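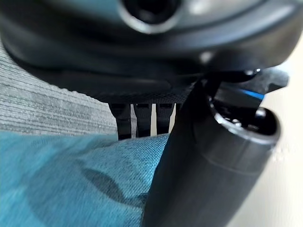 Okay, so the arm is back together! If you read the last newsletter you know it spent most of the fall in a shoebox and two freezer bags, and I was starting to get looks from the rest of the household. As of 10th November it is one machine again, it lives in my front room, and it can pick up a cushion. That's my big news. I'm aware of how it sounds.

For anyone new to the list, this is the secondhand arm I've been rebuilding since February, partly at home and partly on the big bench at Hornari (that's our shared workshop, the one behind the tile place, with the door you have to kick). I call her Ilska. She came with a dead elbow, no gripper to speak of and a bag of screws that didn't fit anything on her. The plan has always been a soft-goods robot, meaning something that can deal with towels, pillowcases, cushion covers, all the floppy stuff. Blocks and cups are fun, but I own maybe four cups and I own a LOT of laundry.

So, the elbow. I'd been convinced the gearbox was shot, and I'd priced up a replacement and had a little lie-down. Then Pascual Tapia took the cover off one evening while I was hunting for the coffee filters and found the bearing had been put in backward by whoever owned her before me. Backward! He pressed it out, flipped it, pressed it back in, and the grinding noise went away. There's still a tick when she goes past horizontal with the gripper on. I've decided I can live with the tick. Pascual can't, and he brings it up every time he walks by.

The wrist took longer, and that part was my own fault. I wanted all the cables to run down the inside so there'd be nothing hanging off to snag on fabric. Lovely idea. I fed the whole bundle through, closed everything up, ran the wrist through its full turn and heard a small sad snap. That was the encoder lead, which I had left exactly as long as the distance it needed to cover and not one bit longer. Two evenings to get it out, another to crimp a new one, and now there's a nice fat service loop in there. If you're doing internal routing on anything that rotates, turn it to the far end of its travel first and measure THEN. Write it on your hand.

Now the gripper, which is what most of you email me about. I went through a whole pile of finger ideas. The first ones were soft printed pads, and they were great on a mug and hopeless on cloth, they'd close and the cloth would just slither out. Then I tried adding bathroom-mat rubber. Better on towels, terrible on anything smooth, and it left crumbs. Rocío Valderrama (she sews, she did the sails for that ridiculous land yacht) watched me fail at a pillowcase for a while and told me to stop trying to pinch the middle. When she picks up fabric she pushes it a bit first so it makes a ridge, and then she takes the ridge. So I stopped fussing over the finger material and started working on the motion. Come down, press lightly, close slowly while sliding in a tiny amount, wait, lift.

It made such a difference that I went and found her to tell her, and she was on the phone, so I told her by waving a pillowcase through the window.

Pressing lightly is the hard part, of course. The arm has no real force sensor, so I'm going by motor current, and the current readings from these old drives are noisy as anything. I ended up logging 400 test presses onto the couch and staring at the plots until I could see a bump where contact happens. The threshold I settled on is 1424 in raw counts. Please don't ask me what that is in newtons, I have no idea, and it'll be a different number on your arm anyway. On mine it means "you've touched the cushion, stop now," and it works on the thick cushions nearly every time. On a single layer of bedsheet over the table it's late, and she bonks the table. I've slowed the approach way down and that helps.

The couch, by the way, has been the best test bench I've had. At Hornari everything is flat and hard and covered in sawdust, and you can fool yourself into thinking a grasp is good when the table is doing half the job. At home the stuff gives. You press on one side and the other side comes up, the seam wanders, things roll into the dip, and she has to cope. I lost a whole evening to a grasp that worked beautifully until I plumped the cushions! I now have a rule that nobody plumps anything during a run, and it is being respected with a certain amount of eye rolling.

A few things I changed that I forgot to put in the last update:

The power supply is finally in a proper box with a proper switch. Ruth Mosquera had been asking me to do that very patiently, and then less patiently. It has a big stop button on a long cord and I keep the button in my lap.

I rewrote the homing routine so it doesn't swing through the lamp. There were formerly two lamps.

The control code now runs on the old Tanus board instead of my laptop, so I can close the laptop and she keeps going. It's slower to start up than I'd like (long enough to make toast) but once it's going it's steady. I did have one evening where it dropped off the network every few minutes, and that turned out to be the cheap cable, so the cheap cable has gone in the bin where I can't be tempted by it.

Tape marks on the floor for the base! I feel silly for not doing this sooner. I was redoing the calibration every time I moved her to vacuum, and now I slide her back to the tape, check three points and I'm off.

What doesn't work yet: folding. I know, I know. I said folding by the holidays and I'd like to quietly take that back. She can pick up one corner of a hand towel and lay it over toward the other side, and if you're generous and the towel is stiff you could call the result a fold. With one arm you have to let go and regrab so many times, and each regrab drags the whole thing a little. Eyvindur Bach thinks I should clamp a dowel to the table edge and drape the towel over it, using the dowel as a sort of second hand. I was grumpy about this for a week because it felt like cheating and then I tried it with a broom handle and it's really promising, so, sorry Eyvindur.

The other sore spot is the fingertips catching on loose weaves. Canvas is fine, smooth cotton is fine, but there's a knitted throw in this house that she hooks a loop of and then simply will not give back. I've sanded the edges on the printed parts and gone over them with a dab of clear varnish, and it's improved from every time to sometimes. If anyone has a better finish for printed edges, something that doesn't go tacky, I'm all ears. I've had one vote for nail polish top coat and one for just using a different throw.

Next up is the shoulder, which needs new belts. Consuelo Goicoechea has a source for them through the surplus counter at Stamatopoulos and is putting in a group order, minimum of 6, so if you want in, reply to this email with the belt width and how many. Width please, not just "the normal one"! She's had two of those already. She's also looking for anyone with a spare pulley puller to lend, as ours has gone wandering again.

I'll be at Hornari with the arm for the next open bench evening, assuming I can get her into the hatchback without taking the wrist off. Bring a towel if you want to see her have a go at it. Old ones best. Bring a knitted thing if you don't want it back!

More once the belts are in.

14 comments
9 shares

More from the bench
The dead elbow, part one
Soft pads, sticky pads and a bag of rubber crumbs
What I learned from snapping an encoder lead
Rocío's land yacht gets its sails
Cable chains versus internal routing, a grumble

Questions, belts, pulley pullers: just hit reply
© Hornari Bench Notes
Back to top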